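Snacks in Bed, and After
Starkasside, 2/14/18

We eat in the bedroom more than we should. A shallow bowl helps, and so does a plain rule about wrappers.
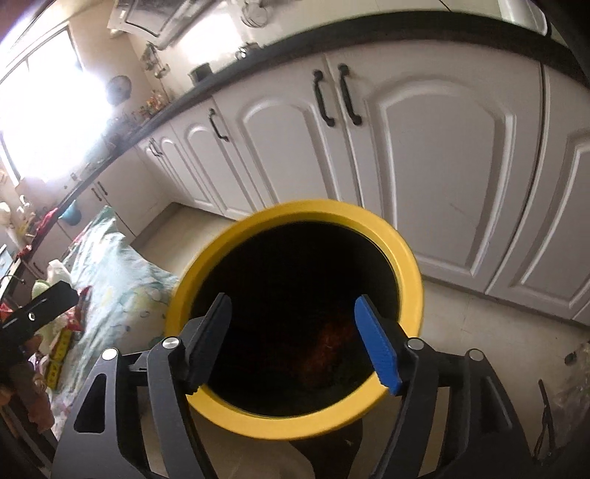
Wrappers go to the kitchen the same night. Ours go in the bin with the yellow rim, out in front of the cabinets.

Bars make fewer crumbs than chips. One with nuts will hold you until breakfast.
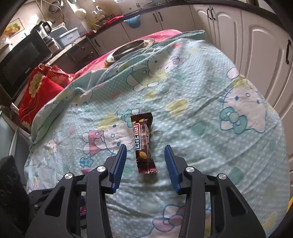
The Sheets

A busy print hides creases. It won't hide stains, so soak the spot early.
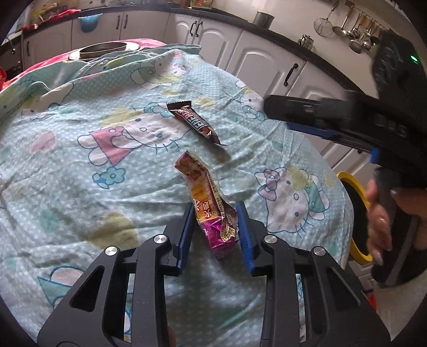
Page 86

Then wash the sheet by itself.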